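Duramov Two-Bottle Wine Preserver, reviewed for small restaurants 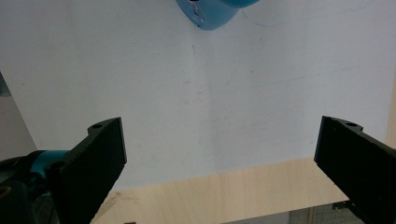 Will it keep an open bottle good enough to sell by the glass the next evening? With most reds it will, and with whites kept in the fridge you can usually get a second evening after that.

We pour wine by the glass at a 16-table place in Altley, and the old rubber stoppers were costing us. A bottle opened for one guest at 9 p.m. was flat by lunch. The Duramov pushes a little argon into the bottle through a silicone stopper, then seals it. There are 2 stoppers in the box, one gas cartridge and a short manual.

Setup took a few minutes. The cartridge screws in by hand and needs a firm last turn, or it hisses. After that you press the stopper in, hold the button for a count of three and put the bottle away. New servers picked it up on their first shift.

We used it all through January. The house red from Zamora held up best and tasted nearly the same on day three. A light rosé lost some of its smell by day two but was still fine to serve. It does nothing for sparkling wine, and the manual says so.

Gas is the running cost. We paid $200 for the kit, and cartridges are extra. Ours ran out sooner than I wanted, mostly from people holding the button too long. There is no gauge, so you find out it is empty when nothing comes out. Keep a spare.

The Flimanano pump we had before was cheaper and needed no refills, but the reds tasted tired by the next night. If you open one or two bottles a week at home, the pump is enough. For a bar with six or more wines by the glass, I would buy the Duramov and order extra stoppers with it. They are sold separately and the stock ones go missing in the dish pit.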